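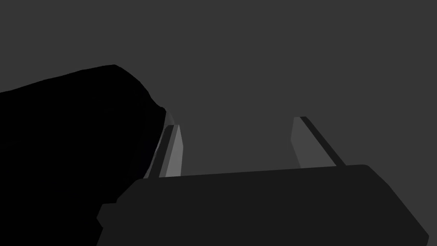

Lindqvist Brings Cross-Play and a New Map to Gosard

Free June update lets PC and console squads share a lobby for the first time

February 23, 2022 - Game studio Lindqvist announced today that its online squad shooter Gosard will get full cross-play this June, along with a brand new map called Oretti. The update is free for everyone who owns the game, on every platform where it is sold.

Cross-play has been the top request on the Gosard forums since launch, and the team is thrilled to finally put a month on it. Players on PC and console will be able to add each other as friends, form squads and queue together. Anyone who would like to stick with their own platform can switch cross-play off in the settings menu (ranked players will find a separate switch for ranked matches).

Unlocks carry over too! Players who link their accounts will see their outfits, badges and season progress wherever they sign in. Purchased currency stays on the platform where it was bought.

A harbor town with a lot of rooftops

Oretti is set in a steep harbor town, with a cable car line running from the docks up to an old fort. The cable cars move during the match and squads can ride them, fight from them or jump off halfway. The map was built with Etelholm, the art studio that also worked on the game's winter season, and it has more climbable buildings than any other map in Gosard.

Closed test sign-ups open now

Lindqvist will run a closed test of cross-play ahead of the update. The first round has room for 800 players and the second for 1000. Sign-ups are open on the Gosard website and close when both rounds are full. Testers need a linked account and a copy of the game on at least one platform. Progress made in the test will be wiped before the update goes live.

The same update includes more than 335 fixes and balance changes, many of them reported by players. Reload sounds can now be heard through thin walls, the revive prompt no longer sticks on stairs, and the long-suffering grappling hook gets a shorter cooldown. Full patch notes will be posted on the day of release.

About Lindqvist

Lindqvist is an independent studio making online games for PC and console. Gosard is its second game. Press copies, logos and trailers are available from the press page on the studio's website.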